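The first thing Meriem Kamel wants me to understand about trays is that I own too many of them. The second is that I should buy hers.

Kamel runs Sallero, a two-room shop that sells white trays and very little else. A tray, she argues, tells small things where to live. Keys, receipts, the battery that may or may not be dead: give them an edge and they stop wandering. The starter bundle has 9 trays in it and costs $339, and for that money I would expect the keys to put themselves away.

I have heard this pitch before. Drawer dividers were going to save us, then clear bins, then labels for the clear bins. My own kitchen counter has survived all of them.

Jacobus Lekota, who spent years fitting kitchens for a company called Wokcombe, is no more convinced than I am. "People put a tray on a messy table and now they have a messy tray," he told me over the phone one Thursday. "Clear the table first. Then see if you still want it."

So I tried it his way. Everything came off my table and went into a box in the hall. For two weeks I put back only what I used, and what came back was a pen, a lamp and the mail. The box is still in the hall, which Kamel takes as proof of her argument and Lekota takes as proof of his.

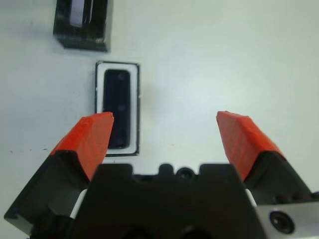 *One white tray, one white table, and plenty of bare surface to spare.*

White on white does look calm, I'll give Sallero that. It also looks like a table that has never met a phone bill. When I asked Kamel what she keeps in the tray by her own front door, she thought for a moment. "Other trays, mostly," she said.

I bought one. It has the mail in it.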